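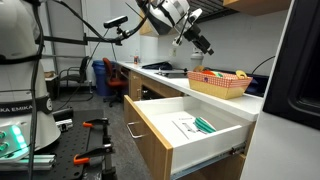 Drawer task setup, kitchen bay, Flumelen Robotics Lab.

1/4 Our revised rules for work with robot arms in shared rooms take effect Monday. They apply to all staff and visitors at Flumelen.

2/4 Table clamps must be checked by hand before each session. Cables are to be kept clear of the arm's joints. Drawers may be loaded or reset by hand only after the operator has called a stop.

3/4 Arm speed is limited to 40 mm per second whenever a person is within reach. Exceptions require written approval from Reshma Zwane.

4/4 The full text has 22 rules and replaces the November draft. Questions may be sent to Lejla Leka, lab safety office.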